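The Woman Who Plays by the River Steps
By Evangelia Stamatopoulos

In Silstead the people who walk home along the river know the sound before they know the player. It comes from the old ferry steps, usually between five and six in the evening, and it is thin and bright, like a harp that somebody has put in a small room. The instrument is a bandura. The player is Uliana Hrytsenko, and if you stop to listen she will nod to you but she will not stop.

I stopped for the first time in January, when it was so cold that I kept my hands in my sleeves. She had cut the tips from a pair of wool gloves and she was playing a slow song with many repeated notes. I asked her afterwards what it was. "A song for cows," she said. "For calling them home. But it works also for people."
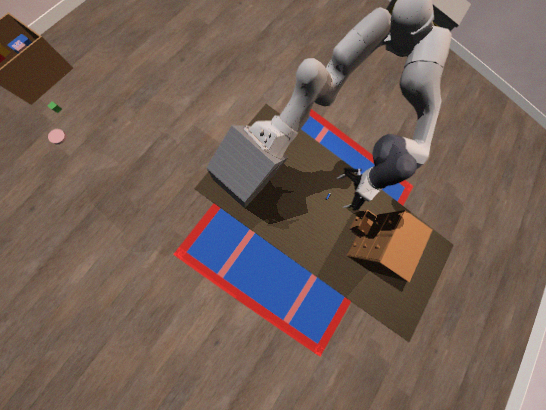

A long way with a big case

Hrytsenko learned to play from her aunt, on a bandura which was too large for her. She remembers that she had to sit on two cushions in order to see over the top of it. She stopped when she was fourteen, as many children stop, and she did not touch the instrument again until she had moved to Silstead and found work in the bakery at the top of Fragkou Street.

The bandura came later, in the luggage space of a bus. The case did not fit with the other bags, and the driver wanted her to pay for a second seat. She paid. She still has the ticket and keeps it in the case with the spare strings. 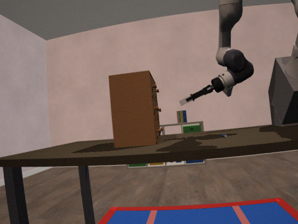 Issue 668

Playing outdoors was not her plan. Her apartment has thin walls and the neighbor below works at night, so she needed a place where she could practice in the afternoon and disturb no one. The ferry steps have a roof over the upper part, and the stone gives back the sound in a way that she likes. On her first day she played for nearly three hours and spoke to one person, a boy who wanted to know if it was a guitar.

Now there are regular listeners. Lertchai Khamphan closes his phone repair shop at half past five and comes down with tea in a metal bottle. Achilleas Moschos, who taught music in Brererham before he retired, brings a folding chair and sometimes a page of written notes. He has been trying to write down her songs, and this is harder than he expected.

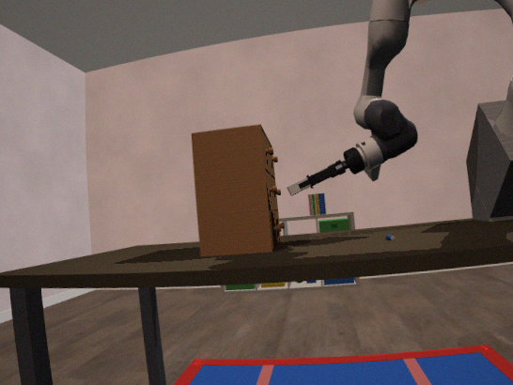 "She never plays it the same way," he told me. "I write a measure, I am happy with it, and on the next evening she has changed it." He showed me a page with so much erasing that the paper had a hole. Hrytsenko laughed when she saw it. For her the songs do not have one correct version — her aunt had one way for weddings and another for washing the dishes.

She does not put out a hat for coins. People leave things anyway, mostly fruit, and once a jar of plum jam with no label. She has asked me to write that the jam was very good and that she would like to return the jar. 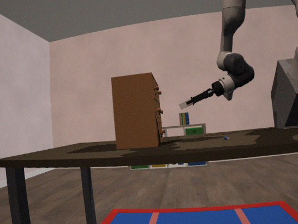 A tall wooden cabinet on a long table, with a robot arm above.

This winter she will play indoors for the first time since she came. Afshin Fallahi, who runs the small hall on Losteck Lane, has offered her the evening of Tue 25 November, and Moschos will join her on the piano for three songs. She is nervous about the piano, she says, and more nervous about the silence. By the river there is always a bicycle or a dog.

The doors open at seven and there is no ticket to buy. On the other evenings, if it is not raining hard, she will be on the steps.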